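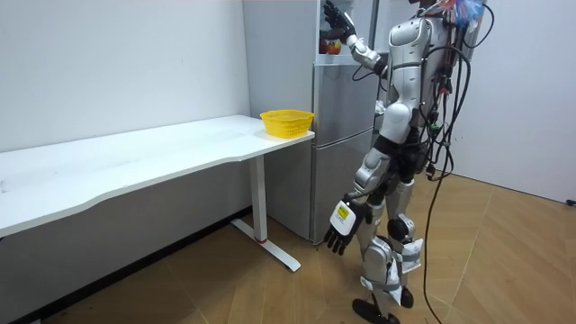
Holding Cash in a Second Currency: Notes for the Cautious Saver

Readers of this blog have asked on several occasions whether a private household should keep part of its savings in a foreign currency. My position has changed little over the years, but the question deserves a fuller treatment than I gave it in September.

A savings account in another currency is a simple product. The bank converts the deposit at its own rate, holds the balance, and converts it back when the customer asks. The difficulty lies in the rate. Many institutions advertise an account with no monthly fee and recover their costs through the spread between the buying and selling price. A customer who deposits $2,000 and withdraws it the same afternoon may learn a good deal about that spread.

I opened my own account with Heitmann, a small private bank, after comparing its terms with those of Mostilance. The second offered a slightly higher rate of interest, but required nine days' notice for withdrawals. For money that is meant to serve as a reserve, I considered this too long. My colleague Torben Teuber reached the opposite conclusion and has been satisfied with it — his reserve is larger than mine, and he keeps most of it at home in dollars.

Before opening such an account, the saver should obtain the following in writing:

The exchange margin applied to deposits and withdrawals
The notice period, if any
The deposit protection scheme that applies, and its limit
The treatment of gains for tax purposes

The last item is often overlooked. A gain on the currency itself may be reportable even when the interest is negligible. Waltraud Hollmann, who prepared my return, asked for the conversion slip for every transfer, and I was able to find all but two. I now file them on the day they arrive.

As to the amount, I hold two months of ordinary expenses in this form and do not intend to increase it. A second currency can fall as well as rise, and a household that earns and spends in dollars takes on a risk each time it moves money elsewhere. Those with family abroad, or with tuition to pay in another country, are in a different position and may reasonably hold more.

I will return to the matter of transfer fees when Heitmann publishes its revised schedule. Readers who have received the new terms already are invited to send me a copy.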